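Prostmont Home & Play
Tables > Small tables > Darnine table with Pasgate tea things

Darnine Curved Table, White Grid, with Pasgate Mug and Plate
Item 2785
In stock

Right, I'll admit it, I've been wanting to put this bundle up for ages. We've sold the Darnine table on its own for a good while, and the Pasgate mugs and plates have always sat on a completely different page, and then people kept ringing up to ask if they'd go together. They do! They go together so well that I've had a table laid in the back of the shop since March and I can't bring myself to clear it.

So you get the table, a mug in the light teal and a plate in the lavender. If you already have the table and only want the tea things, scroll down, I've put a note about that near the end.

The table

It's white, with a very faint grid of pale grey lines across the top. I mention the grid early on because it's so pale that plenty of people don't spot it when they're ordering, and then they open the box and wonder if they've been sent the wrong one. You haven't. It's meant to be there and I've grown very fond of it. Plain white tops always look a bit like an office to me, and this has just enough going on to stop that happening.

The edge is the other thing. It has a gentle wave to it along the long side and the corners are rounded, so there's a shallow dip where you can pull a chair in and feel tucked up to the table. Little ones love that bit. Grown-ups do too (I do my invoices there). It does mean an ordinary rectangular tablecloth hangs a little oddly, so if you're a tablecloth household I'd go for something round or just leave it bare.

There are round black holes let into the top near the edge. They're for cables, if you want a lamp or a charger on there, and we find they're also extremely good for posting crayons down. If that's going to drive you up the wall, we do black push-in covers for them, just ask when you order and I'll pop them in the box.

Height is 61 cm, which is low for a dining table and high for a coffee table. I'd call it a play table, or a craft table, or a "sit on the small stools and have tea" table. Please do measure your chairs first! A normal dining chair is too tall for it and you'll end up with your knees in your ears.

The mug and the plate

Both from the Pasgate range, and both in the soft colours I keep banging on about. The mug is a light teal, a plain cylinder that tapers softly at the bottom, with a big C-shaped handle. I like the handle very much. You can get a proper grip on it, even in mittens, even if you are the sort of person who insists on drinking pretend tea in mittens. It's 11 cm tall, so it's a full-size mug and not a doll's one, and it feels like a real thing in the hand.

The plate is lavender, on the greyish side of lavender. It's round, with a raised rim and a flat middle, and it measures 200 mm across. That rim is what sold me on it. Peas stay on. Beads stay on. Biscuit crumbs mostly stay on. On a screen the colour can look bluer or pinker depending on what you're reading this with, but in the shop it's a dusty pale purple and it looks lovely against the white. 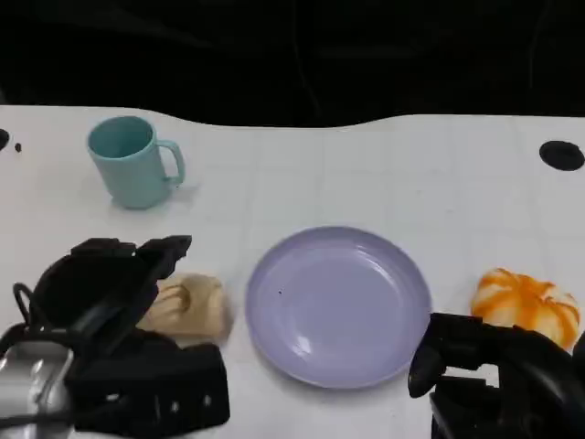

I bought the mug and plate first and came back for the table, which is the wrong way round I know! The mug is sturdier than I expected and the handle is a good size. My one moan is that crumbs show up on the plate more than they did on our old patterned ones, so I find I'm wiping it every five minutes. The colour is gorgeous though and I'd buy it again. Are you getting any more colours in?
Customer comment, August 25, 2021

Yes, more colours are on the way, I've seen samples of a yellow and a sort of mushroomy pink and I'm hoping for both. I can't promise dates. And yes, fair enough about the crumbs. A pale plain plate does show every speck, same as the white tabletop does. I keep a damp cloth folded up on the side and give everything a quick once-over whenever I walk past, and I've stopped noticing I'm doing it. If you want something that hides the evidence, look at the speckled bowls on the Ruddock page.

Cleaning, while we're on it. For the table I use warm water and a drop of washing-up liquid on a soft cloth, then a dry cloth after. Please don't use the scratchy side of a sponge on it, and keep the cream cleaners for the bath. Felt tip comes off if you get to it the same day. Biro is more stubborn, and I've got a small blue squiggle on mine that I think is there for life. Wipe along the curved edge as well, as jam collects underneath it, don't ask me how.

The mug and plate can go in a bowl of soapy water and be left to drain. I haven't put mine through the dishwasher. The Pasgate leaflet says top rack only, so if you're braver than I am, go by that. No microwave for either of them, please. If you want to warm up milk, do it in something else and pour it over.

What people are doing with it

I love hearing about this part. The most popular use by far is a play café. You lay the plate in the middle, mug off to one side, something bready on the plate, and away you go for an entire wet afternoon. We do a range of pretend food from Ruddock that suits it nicely, and the soft pieces are the best ones because they don't clatter about. I'd start with a bun and a bit of fruit and see how you get on before buying the whole basket. (I say this as someone who bought the whole basket.)

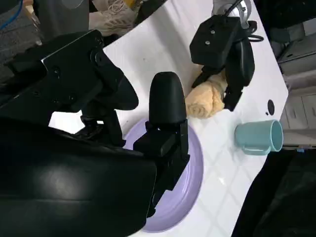

The café game is also a sneaky way of practising laying a table, if you've got someone at home who's keen to help at dinner but can't be trusted with the good plates yet. We play it as orders. Someone calls out what they'd like, someone else fetches it and puts it on the plate, and then it all has to be cleared before the next customer sits down. The rim helps here too, as you can carry the plate across the room at a fairly alarming angle and still arrive with your lunch.

Other things I've been told about: sorting buttons on the plate, standing paintbrushes in the mug, threading, seed planting (newspaper down first, please, for my sake), and somebody's jigsaw that took up the whole top for a fortnight. The faint lines turned out handy for the jigsaw, apparently, for keeping the edge pieces straight. I hadn't thought of that.

For ordinary grown-up use it makes a nice little side table for a sofa with high arms, or a sewing table if you sit low. I wouldn't use it as a desk all day long. An hour, fine. More than that and I'd want something taller.

Putting it together

The legs screw into the underside and the key is in the bag taped beneath the top. Lay the top face down on a blanket or the flattened box before you start, as a bare floor can mark it. Do all four legs up loosely, then turn it over onto its feet with somebody helping, then go round and tighten. If it rocks, the feet turn in and out a little bit. My shop floor slopes like a ship's deck and I still managed to get mine level.

Keep the key somewhere sensible. The legs want a small tweak after the first few weeks and I spent a whole morning looking for mine (it was in a teapot).

A word on the play food

Food isn't in the bundle, I want to be clear about that, as I've had a couple of disappointed emails. It's sold separately on the Ruddock page. The fruit is bright and the bready bits are in pale, beigey colours, and if you're buying one of each to go with the lavender plate I'd say pick something orange. It's such a cheerful colour next to that purple and it makes the whole table look as if lunch is happening.

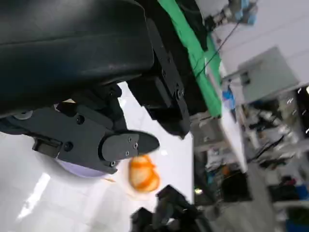 Soft pieces can be hand-washed in cool water and squeezed out gently in a towel. They take longer to dry than you'd think, so do them in the evening. Don't put them on the radiator. Everything on the Ruddock page is marked with an age on its own listing, so have a look at that before ordering for a very small person.

Just the tea things?

If you've already got a Darnine table, or any table, you can buy the mug and plate as a pair. Put item 2785 in the order notes along with "no table" and I'll adjust the price before anything is charged. Same if you want extra mugs and plates with your table, which I'd recommend if there's more than one child in the house. Sharing one mug sounds character-building and it ends in tears.

Delivery and returns

The table comes flat in one long box and the mug and plate come inside it, wrapped, at the end marked with a green sticker. Do check for them before you flatten the cardboard! Delivery is to your front door. It's a heavy box for one person on stairs, so have a friend on standby if you're up a few flights.

If anything arrives chipped or scratched, email me a photo and I'll send another. If you simply don't like it, send it back unused in its box within the month and I'll refund you, less the postage. Collection from the shop is free, just ring first so I can bring it down from the loft.

Goes well with: Ruddock soft play food, Ruddock speckled bowls, Pasgate small stools, black hole covers for Darnine tables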